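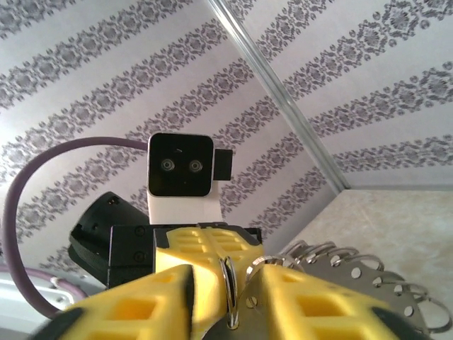

Striped damask paper overhead, with metal trim and marble-textured wall panel. Clerkgate, May.

CLERKGATE INTERIORS AND STORES MEETING
Minutes, 2 pm
In the chair: Liya Alemayehu

1. Minutes of the last meeting
Agreed, except that "the paper was well liked" was struck out. No one present remembered saying it.

2. Ceiling paper
The Dakley quote for more of the grey-purple damask on white was tabled at £268. The chair asked why the bands had been hung on the diagonal and was told it makes a space feel larger. She asked who had found this. The question was left open. Dakley also say the paper will not fade for 30 years. The meeting noted that the guarantee covers 2. No order to be placed until a sample has hung in the Nernside window over the summer.

3. Panels and trim
Beige marble pattern is now on wall and floor. Ouellet propose carrying it through to Nernside and describe it as "timeless". The meeting would like a price before an adjective. The silver-grey trim was accepted without much enthusiasm. Ouellet to explain in writing why it is charged as a separate job.

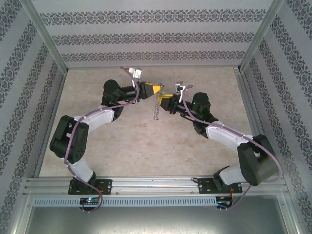 SMALL GOODS

4. Spring chains
Discussion of the coiled metal chain, the silver one with the small green piece near the top. Dakley claim 2000 full stretches with no loss of shape. Liya Alemayehu asked to see the test sheet and was offered a leaflet. One member felt a coil that size would tangle in any drawer it was put in. Another thought it would sell regardless, and was asked on what evidence. A trial box to be taken on sale or return only.

5. Any other business
Request for a second kettle refused again.

Meeting closed at 3.40 pm.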